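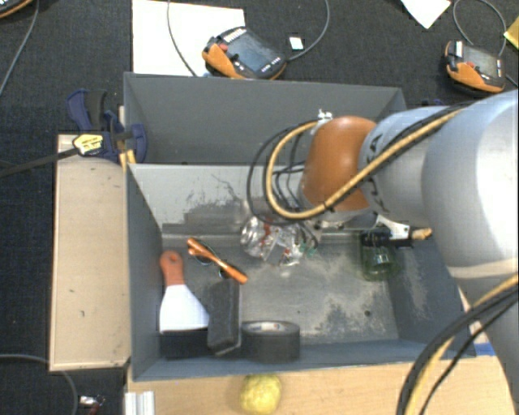 I have been at the bin job since April and my count of recorded demonstrations is now 699. I said I would write something when I got to 700, but I have a free evening, so 699 it is.

The job is simple to explain. Things go in the front half of a gray bin, and the arm has to pick them up one at a time and put them in the back half. I drive the arm, the computer records what I did, and later the policy is trained on the recordings. Mirjam Kramer does the training part. I mostly drive.

We started out moving the arm by hand. You put it in the free-drive mode, take hold of the wrist and pull it where you want it to go. It's a good way to learn how the arm moves and I would still start a new person that way. But it is a heavy thing to push around all afternoon, my own hands kept getting into the camera views, and every pick had a little shake in it from me. The first 98 demonstrations were done like that and we have since dropped all of them from the training set.

Now I use remote control. I sit beside the bin with a controller in my right hand and the arm follows it. My first day on it was bad. I kept turning my wrist the wrong way and running the gripper at the partition. That wall was scraped up long before my time, Archie Rutherford tells me, so I can't take credit for all the marks. It took me 2 days to stop thinking about my hand.

A few notes on the objects, for anyone who is doing the same kind of work.

Glasses are my favorite. The orange pair can be picked up by the bridge or by the rim and both work, which turned out to be a problem. I was using both, depending on my mood, and the policy went for a spot halfway between the two and closed on nothing. Mirjam asked me to pick one. I picked the bridge and redid the set.

The putty knife is all about the handle. The blade lies so close to the floor of the bin that there is nothing to get hold of, so I come down over the orange part and close across it. If the handle is up against a wall I nudge it away first. I record the nudge too. Evelien Lambrechts thought we should cut those out to keep the clips short, but then the robot never learns what to do with a knife against the wall.

Tape is easy when it has room. When the roll is up against the front wall, one finger has nowhere to go on that side, and I have to turn the wrist to come at it from the ends.

The green jar is the one I put off. You can see right through it, and on the wrist camera it mostly shows up as reflections. I can do it because I am sitting there looking at it with my own eyes. That is sort of cheating — the policy only gets the cameras. These days I do the see-through things from the screen, with my back half turned to the bin. I am slower that way, 14 seconds for a pick on a decent try, but the recordings make more sense.

Some habits I have now. I stop for a moment above the object before going down. I keep the cable loop on the wrist in mind and don't spin the last joint more than I need to, as a snag means starting over. I throw out any take where I got annoyed, because I get fast and sloppy and it shows. I change the layout after every take, even when I'm tired and the one in front of me is a nice one.

Glenys Furnival takes over the controller next week while I am away. She is left-handed, so the grasps may come in at different angles from mine. Mirjam wants to keep her recordings in a separate folder at first and train with and without them. I left Glenys a page of notes, most of it the same as what you just read, plus where the spare batteries are.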